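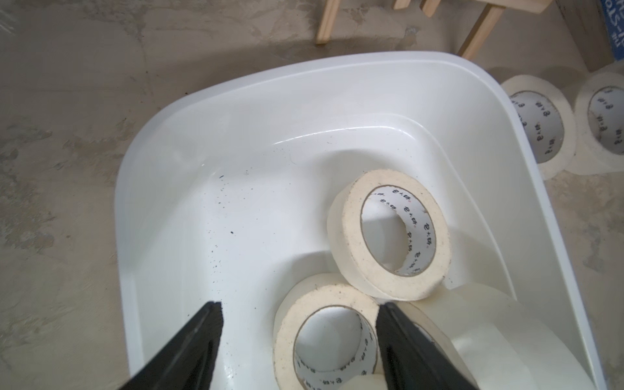
Masking tape in a white tub on the concrete floor.

Musa Olatunji has painted the insides of other people's houses for 11 years, and he would like it known that he hates painting. "I like having painted," he says. "The part in the middle is a man on his knees looking at a baseboard."

We talked in January, in the kitchen of a rental duplex he was turning from mustard to something the landlord calls Larov, after a paint chip. Olatunji calls it beige. He has 429 paint chips in a shoebox at home and says he could sort them into six piles without losing any information.

His one-man company is named Amadi, after a grandmother who repainted her front door whenever she fell out with a neighbor. "She got through a lot of doors," he says. He took up the trade after a spell selling kitchen cabinets at Riritz, where he learned that customers will spend an hour choosing a handle and four minutes choosing a color for the whole room. They then live with the handle just fine.

What do people get wrong? He puts down his coffee for this one. "They paint on the first day. I come over to fix a room and they tell me it took a weekend, like that's good news." On his own jobs up to 80 percent of the hours go to washing, filling, sanding and taping, and he bills for every one of them. One client objected to this on the phone for some time. Olatunji listened to the whole thing while sanding her window frame.

He is strict about tape. It goes on in short lengths, gets pressed down with a putty knife, and comes off while the paint is still a little soft, pulled back on itself at an angle. "Leave it a week and you're not removing tape anymore, you're removing wall."

The most he ever charged for a single room was $3,318, for a dining room with a ceiling medallion and a homeowner who worked from a chair in the middle of it. He moved around her for five days. "Very nice lady. She has a little paint on her printer."

His own house, he admits, is another matter. The hallway has been primed for three years. His wife has hung pictures on the primer, and visitors have asked for the name of the shade.

"I tell them Larov," he says.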